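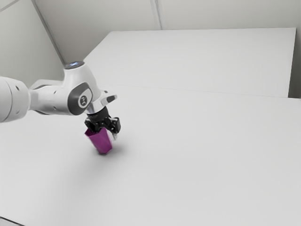

Stotunitz 高山步道常见问题
最后更新：2024年2月19日

走完全程要几天？
标准走法是8天，从 Matham 的旧火车站出发，翻过 Bumisach 垭口，最后下到 Stotunitz 镇上的湖边。体力好的人六天也能走完，可我每次都劝朋友别赶！中间那几段草甸，下午四五点的光线斜着打过来，坐在石头上什么都不干就能待一个小时，赶路的人全错过了。

假期不够的话，可以只走前半段，到 Ríos 山谷就下山，那里有班车回 Matham。后半段单独走也行，只是第一天一上来就是大爬升，腿会有意见。

最高点有多高？会不会高反？
最高点就是 Bumisach 垭口，海拔3,416米。大多数人在3,000米以下没什么感觉，过了这条线开始喘，走几步想停一停，晚上睡得浅一些。我第一次去的时候在垭口下面的木屋整晚头疼，第二天早上喝了两碗热汤，慢慢走，翻过去以后一路下降，中午就好了。
每个人反应不一样，跟年龄和平时锻炼多少也没有必然关系。如果头疼越来越厉害，还伴着呕吐、走路不稳，就往下走，别等。垭口两侧都有清楚的下撤路线，木屋管理员会告诉你当天哪一侧好走。

需要向导吗？
夏天走标准路线不需要。路标是白底红条，刷在石头和树干上，天气好的时候很难走丢。要是想走冰川旁边那条高线，请务必找向导，那一段路迹每年都在变，光看地图没用。
英文和当地话都不会也没关系，我认识的好几位走友全程靠手势和微笑，还被请吃了苹果派。

什么季节最好？
夏天正中间最热闹，花最多，木屋也最满。我自己偏爱夏末，早上草尖上有霜，蓝莓熟了，路上常常一上午只遇到羊。雪化得晚的年份，垭口北坡入夏以后还会有硬雪，出发前给最近的木屋打个电话问一声最稳妥。
冬天步道关闭，但 Ríos 山谷里的雪鞋小径是开放的，三月雪质很好，白天也够长，带孩子去特别合适。

木屋怎么订？
木屋预订每年三月开放，网上填表，付一笔小额订金，剩下的到店付现金。热门的是垭口下面那间，床位很快就满，建议先把它订下来，再往前后排其他几晚。如果实在订不到，可以在下面一间多住一晚，第二天早一点出发一口气翻过去。这一天会很长，带足吃的。
临时取消请一定告诉木屋，哪怕订金退不了。空出来的床会留给当天走到门口的人，我就这么捡到过一张靠窗的下铺，早上一睁眼就是雪山，高兴坏了。

能搭帐篷吗？
可以，但只能在木屋旁边划好的营地，日落后搭，早饭前收。营位不用预订，到了跟管理员说一声就好。山谷下半段是牧场，整段禁止露营，也请别钻空子，牧民们对走路的人一直很友善，大家一起把这份交情留住吧。
帐篷不用太重，抗风倒是要紧。下午山谷里起风，傍晚才停，地钉最好带长一点的。

吃饭怎么解决？
木屋都供应晚餐和早餐，份量大得惊人！晚餐一般是汤、主菜，再来一块蛋糕，素食提前说都能做。午餐自己带，或者头天晚上跟厨房订一份三明治。我最惦记的是垭口下面那间的大麦浓汤，里面有熏肉和韭葱，走了一天以后喝下去，整个人从脚趾开始暖起来。
咖啡和茶按杯卖，自带杯子可以便宜一点。带个轻的、摔不坏的就行，回来还能当刷牙杯。
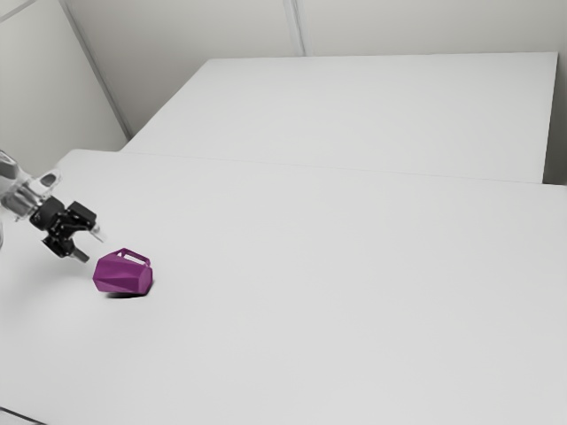 有位去年走完全程的读者来信补充，说午餐千万别只带甜的，她前两天光吃能量棒，到第三天看见巧克力就想跑，后来在 Ríos 的杂货店买了一块硬奶酪和一袋黑面包，才算活过来。她还提醒，杂货店中午关门休息，要等到下午才开，别在门口白白晒太阳。
这条我举双手赞成。硬奶酪耐放，切一小块就很顶饱，再配上咸饼干和一个苹果，坐在溪边吃，比很多餐馆都香。

水源多吗？
前半段很多，村口和牧场边都有石槽，标着“可饮用”的直接接就好。翻垭口那天要留意，从木屋出来一直到北坡的小湖边都没有可靠的水，我会背2升，天热再多一点。湖水看着清，上游有羊，滤一滤或者煮开再喝。

要准备什么鞋？
合脚的，走过路的，别的都好商量。高帮登山靴、轻便越野鞋我都穿过，前者在碎石坡上踏实，后者走牧场土路轻快得很。唯一不建议的是出发前一天刚拆盒的新鞋，Matham 药店的水泡贴卖得那么好，多半要感谢它们。
袜子带羊毛的，晚上洗了挂在炉子旁边，第二天一般能干。要是没干透，就夹在背包外面边走边晾，路上人人背包后面都飘着两只袜子，挺壮观的。

登山杖呢？
强烈推荐！从垭口下到 Stotunitz 的那段下坡特别长，膝盖会感谢你。木屋门口有放杖的架子，大家的杖都长得差不多，在手柄上缠一圈颜色鲜艳的胶带，早上摸黑出门就不会拿错。

背包多重合适？
住木屋的话，一个中等大小的包足够，千万别把“万一用得上”的东西全塞进去。我的习惯是收拾好以后背着它上下楼走几趟，走完再打开，通常就能狠下心拿出一件厚毛衣和那本根本不会翻的小说。木屋里都有书架，什么语言的都有，看完一半带不走也没事，下次再来接着看嘛。
有行李转运服务，只在村子之间跑，上不了高处的木屋，所以翻垭口前后那几晚的东西还是要自己背。

可以带狗吗？
可以，全程牵绳。不过不是每间木屋都让狗进卧室，有的在门厅给它们留了毯子，订床位时一起问清楚。经过牛群的时候绕远一点，尤其是带着小牛的母牛。牛要是真的冲过来，把绳子松开，狗跑得比你快，它自己会躲。

一个人走安全吗？
我一个人走过两回，很喜欢。白天按自己的步子来，晚上在木屋的长桌上总能聊到一起去，有一次跟一桌完全不认识的人打牌打到熄灯。每到一间木屋都在登记簿上写下第二天的去向，这个习惯请保持。山谷里手机信号时有时无，离线地图提前下载好。
下午容易有雷雨，翻垭口那天最好一早动身，中午前过最高点。听到雷声就离开山脊，别在孤零零的树下躲雨。

小朋友能走吗？
能走路、爱走路的孩子都可以试试前半段。牧场那几天起伏小，溪边能玩水，每个村子都有冰淇淋（Ríos 教堂旁边那家的接骨木花口味，大人也抢着吃）。把每天的路程切短，多住一两晚，千万别按大人的时间表来。翻垭口的那一天要看孩子的状态，还要看天气，到了山谷再决定也来得及。

路上能洗澡吗？
村里的旅店都有热水。高处的木屋用投币热水，一枚代币能洗几分钟，动作要麻利，打好泡沫再开水是老手的做法。垭口下面那间缺水，只有洗脸池，凉得让人瞬间清醒！

现金要带多少？
按木屋剩余房费、晚餐和一点零花来算，再多备一晚的钱，以防坏天气耽搁。Matham 和 Stotunitz 都有取款机，中间的村子刷卡看运气，高处的木屋只收现金。

到了 Stotunitz 以后怎么回去？
湖边码头旁就是汽车站，班车可以直达铁路线，车票在车上买。末班车走得早，最后一天别在路上耽搁太久，或者干脆在镇上多住一晚。我投后者一票：把靴子脱了，脚泡进湖里，看后到的人一个接一个从林子里钻出来，认识的不认识的都互相鼓掌。

还有问题问谁？
用页面底部的表格写给我们，路况、班车、菜单都可以问。走完回来的朋友也请写几句，哪个路标褪色了、哪座小桥松了、哪家的蛋糕换了口味，我们都想知道，每次更新页面都会加进去。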